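The Arcade That Runs on Buttons

Walk down the hill from the station in Brarnau and you'll hear Stiltanik before you find it. It's all clacks, bells and the thump of a palm landing on a big plastic button. The old mill building has been a home for coin-operated games for 11 years now, and it is the happiest kind of racket!

Aleksandra Olszewski started it with a single bowling machine she bought from a closed seaside café. She planned to fix it up and sell it on. Then her neighbors kept coming by to play, and one of them brought a quiz machine, and well – the place now covers 700 square meters over two floors.

What I love most is that you can touch everything. There are no ropes here. Kids climb on milk crates to reach the controls of a 1970s submarine game, and their grandparents stand behind them calling out advice (most of it wrong).

A good button, Olszewski told me, should answer your finger. She can talk about this for an hour, and I let her. The spring matters, the shape of the cap matters, and so does the little contact underneath that closes the circuit.

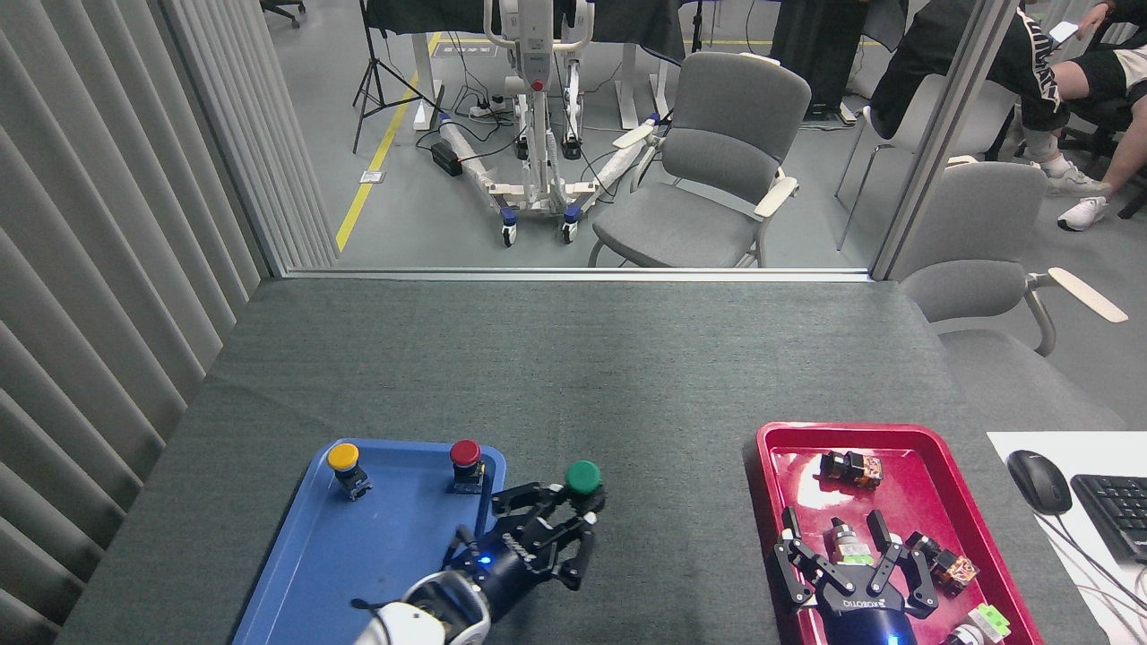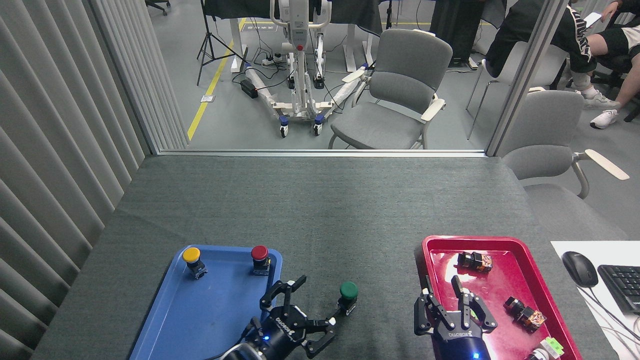 Three colors of push button: yellow, red and green.

Saturday Fingers, and Other Local Habits

Regulars have their own names for things. "Saturday fingers" is the ache you get after too long on the Pichler racing cabinet, a beautiful beast that was built for a ferry company and still has salt stains on its feet. The high score on it stands at 3,271, and the initials next to it belong to a retired bus driver who comes in each week to make sure they're still there.

Upstairs is quieter. Look for the Dralis fortune teller near the window, which hands out printed cards from a stock of 2,000 that Olszewski had copied from the originals. Mine told me to beware of soup.

The mill closes for repairs in September, so go before then, and bring plenty of small change.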